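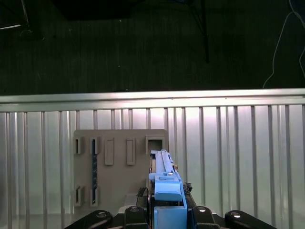 Ataberk Polat님이 게시판에 남긴 글은 이랬어요. 규정집은 두 번이나 읽었는데 교체로 나간 사람이 다시 들어와도 되는지 아직도 모르겠고, 팀원 셋한테 물었더니 대답이 셋 다 달랐다고요. 제발 한 군데에 좀 모아 달라고 하셨죠.

그래서 모았습니다! Covville 일요 축구 리그에 대해 제가 제일 자주 받는 질문들이고요, 답은 전부 제가 썼습니다. 말투가 규정집 같지 않은 건 이해해 주세요. 규정집과 이 페이지 내용이 어긋나면 규정집이 우선이에요. 그런 부분을 발견하면 게시판에 써 주세요, 고칠게요.

# 자주 묻는 질문

## 선수 등록

**교체로 나간 선수가 다시 들어올 수 있나요?**

정규 리그에서는 됩니다. 몇 번이든 됩니다. 대신 공이 멈췄을 때만, 주심한테 말하고, 하프라인에서 들어와야 해요. 나가는 선수가 라인을 완전히 벗어난 다음에 들어오는 거고요. 급하다고 골대 뒤로 슬쩍 들어오는 분들이 가끔 있는데 그건 경고 나갑니다.

Michailidis컵은 달라요. 컵 대회는 한번 나가면 끝이에요. 매년 컵 첫 경기 때마다 이걸로 실랑이가 벌어져서, 저는 아예 경기 전에 양 팀 주장을 불러서 한 번 더 말합니다.

**팀 없이 혼자 신청해도 되나요?**

돼요. 게시판 '개인 신청' 칸에 포지션이랑 나올 수 있는 주를 적어 두면 인원이 모자란 팀에서 연락이 갑니다. 골키퍼라고 쓰면 그날 저녁에 바로 연락이 와요 (농담 같지만 지난 시즌에 키퍼 한 분은 네 팀에서 동시에 전화를 받으셨어요). 공격수는 좀 기다리셔야 할 수도 있고요. 왼쪽 수비도 된다고 한 줄 덧붙이면 훨씬 빨라집니다.

**나이 제한이 있나요?**

아래로는 고등학교를 졸업한 분부터이고, 위로는 제한이 없습니다. 지금 최고령 선수는 65세예요. 중앙 미드필더로 뛰시는데 저는 이분한테서 공을 뺏어 본 적이 없어요. 몸을 어찌나 잘 쓰시는지!

**시즌 중에 팀을 옮길 수 있나요?**

전반기가 끝나고 후반기가 시작되기 전, 그 사이에만 됩니다. 두 팀 주장이 모두 동의해야 하고 한 시즌에 한 번뿐이에요. 경고 누적은 그대로 따라갑니다. 옮기면 지워지는 줄 알고 신청하신 분이 있었는데, 새 팀 첫 경기를 관중석에서 보셨습니다.

**다른 리그 선수도 뛸 수 있나요?**

토요 리그와 겹쳐 뛰는 건 괜찮아요. 같은 일요 리그 안에서 두 팀에 이름을 올리는 것만 안 됩니다. 상대가 인원이 부족해서 한 명 빌려주는 경우도 있잖아요, 그건 친선으로 처리되고 결과는 몰수로 남습니다. 그래도 다들 모인 김에 뛰고 가는 쪽을 좋아하시더라고요.

## 돈 이야기

**참가비는 얼마예요?**

선수 한 명이 한 경기에 3,000원입니다. 심판비와 운동장 사용료로 들어가고, 경기 전에 주장이 모아서 한 번에 내 주세요. 명단에 이름은 있지만 안 온 사람 몫은 안 받습니다. 벤치에만 앉아 있다 간 사람은 받아요. 이것 때문에 저한테 서운해하신 분이 계신데, 벤치에 앉아서 소리 지른 것도 참가입니다.

**유니폼은 꼭 맞춰야 하나요?**

색깔만 같으면 돼요. 등번호는 있어야 하고, 겹치면 안 됩니다. 테이프로 붙인 번호도 받아 주긴 하는데 비 오는 날 후반쯤 되면 꼭 떨어져요. 그러면 주심이 득점자를 못 적어서 골은 있는데 넣은 사람이 없는 기록이 됩니다. 득점왕 노리는 분은 인쇄하세요.

상대랑 색이 겹치면 원정으로 표시된 팀이 조끼를 입습니다. 조끼는 창고에 있고, 입은 팀이 빨아서 다음 경기 때 돌려주는 거예요. 꼭 빨아서요.

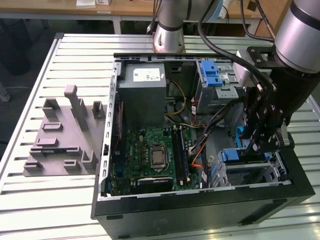 **비가 오면 경기를 하나요?**

비만 오는 정도면 합니다. 취소는 천둥 번개가 치거나 운동장에 물이 고여서 공이 안 구를 때만 하고, 경기 날 아침 일곱 시에 게시판 맨 위에 공지를 올립니다. 공지가 없으면 하는 걸로 알고 나와 주세요.

## 경기 당일

**경기장은 어떻게 가나요?**

올 시즌은 전부 Jiltarmont 운동장에서 합니다. 정문 앞 주차장은 일찍 차는 편이라 후문 쪽 공터를 추천해요. 거기서 운동장까지 300미터이고 평지라 골대 들고도 걸을 만합니다 (들어 봤어요). 버스로 오시는 분은 종점에서 내려서 언덕 쪽 말고 하천 쪽으로 나오세요. 언덕 쪽 길이 짧아 보이는데 중간에 막혀 있습니다.

**몇 명이 와야 경기가 성립되나요?**

일곱 명이요. 시작 시각에서 십오 분까지 기다려 주고, 그때도 일곱 명이 안 되면 몰수패입니다. 점수는 3 대 0으로 적어요. 전화로 "다 왔어요, 신호등이에요" 하시는 분들, 제가 그 신호등이 어딘지 아는데요… 십오 분은 십오 분입니다.

**경기 시간은요?**

전후반 각각 사십 분에 쉬는 시간 십 분입니다. 추가 시간은 주심 마음이에요. 뒤 경기가 기다리고 있으면 짧아지는 경향이 있다는 건 저도 부정하지 않겠습니다. 마지막 경기라고 해서 길어지지도 않아요, 조명이 시간 맞춰 꺼지거든요.

**부심이 없으면 오프사이드는 누가 보나요?**

각 팀에서 한 명씩 깃발을 듭니다. 벤치 선수가 돌아가면서 하는 게 보통이고요. 깃발은 어디까지나 참고용이고 최종 결정은 주심이 해요. 자기 팀한테 유리하게 드는 걸로 소문난 팀이 하나 있는데, 어느 팀인지는 안 쓸게요. 요즘은 주심들이 그 깃발을 거의 안 보시더라고요.

**축구화는 아무거나 신어도 되나요?**

쇠로 된 스터드는 안 됩니다. 인조잔디가 상하고 사람은 더 상해요. 고무나 플라스틱 스터드, 풋살화는 다 괜찮고 정강이 보호대는 필수입니다. 안 차고 오면 못 뛰어요. 양말 속에 잡지를 접어 넣고 오신 분이 있었는데 돌려보냈습니다. 반지랑 목걸이도 빼 주세요. 안 빠지는 반지는 테이프로 감으면 됩니다.

## 경고와 퇴장

**경고가 몇 장 쌓이면 못 나오나요?**

시즌을 통틀어 세 장이면 다음 한 경기 출전 정지예요. 한 경기에서 두 장을 받아 퇴장당하면 그것도 한 경기 정지이고, 그 두 장은 누적에는 안 들어갑니다. 바로 퇴장은 최소 두 경기부터 시작해요. 정지 기간은 리그와 컵이 따로 돌아가니까 리그에서 걸린 정지를 컵에서 때울 수는 없어요.

**판정에 이의가 있으면 어떻게 하죠?**

주장만 주심에게 물어볼 수 있습니다. 물어본다고 썼어요, 따진다고 안 썼어요! 경기가 끝난 뒤에 정식으로 이의를 내고 싶으면 다음 날 밤까지 게시판 비공개 칸에 써 주세요. 출전 자격이나 경고 기록이 잘못된 건 바로잡을 수 있는데, 골인지 아닌지, 페널티였는지 아닌지는 안 바뀝니다. 휴대폰 영상을 보내 주셔도 안 바뀌어요. 그래도 보내시면 제가 보긴 봅니다. 재미있어서요.

**응원단이 욕을 하면 선수가 책임지나요?**

팀이 책임집니다. 주심이 주장한테 한 번 말하고, 계속되면 그 사람이 나갈 때까지 경기를 멈춰요. 멈춘 시간은 추가 시간에 안 넣고요. 북은 괜찮습니다. 오전 경기만 빼고요, 옆 동네에서 전화가 와요.

## 순위와 컵

**승점이 같으면 순위는 어떻게 정하나요?**

서로 맞붙은 경기 결과를 먼저 보고, 그래도 같으면 골득실, 다득점 순서예요. 작년까지는 골득실이 먼저였습니다. 바뀐 이유는 막판에 십몇 대 영 같은 경기가 자꾸 나와서인데, 사람이 모자란 팀을 상대로 그렇게까지 넣는 건 보는 저도 좀 그랬어요. 맞대결로 바꾸니까 Trekus가 손해를 봤다고 아직도 저만 보면 얘기합니다. 미안해요, 그런데 두 번 다 졌잖아요.

**Michailidis컵은 누가 나가나요?**

전반기 상위 4팀이 나갑니다. 준결승은 추첨이고 단판이에요. 비기면 연장 없이 바로 승부차기로 갑니다. 결승은 12월에 하는데 진짜 추우니까 보러 오실 분들은 두꺼운 양말을 신으세요. 키커 순서를 미리 적어 낼 필요는 없고, 경기 끝날 때 운동장에 있던 선수만 찰 수 있습니다. 승부차기용으로 마지막에 교체 넣는 작전은 합법이에요. 제가 해 봤는데 그 선수가 하늘로 찼습니다.

**리그 기록은 어디서 보나요?**

경기 기록지는 저녁에 제가 손으로 옮겨 적습니다. 그래서 보통 밤늦게 올라가고, 가끔은 월요일로 넘어가요. 득점자가 잘못됐으면 주장이 댓글로 알려 주시면 되는데, 도움은 공식 기록에 없어요. 넣어 달라는 분이 많은 건 알아요. 그런데 한 골에 도움 준 사람이 셋씩 나와서 한 달 만에 포기했습니다.

**심판을 해 보고 싶은데 자격증이 있어야 해요?**

리그 주심은 자격증이 필요합니다. 친선 경기는 없어도 되고, 처음이면 제가 같이 들어가서 옆에서 봐 드려요. 호루라기는 본인 걸로 가져오시고요. 심판이 늘 부족해서 연락 주시면 정말 반갑게 받을게요!

**여기 없는 질문은요?**

게시판에 남겨 주세요. 경기 중에 저한테 물어보시는 건 좀 참아 주시고요, 저도 뛰고 있습니다. 왼쪽 수비예요.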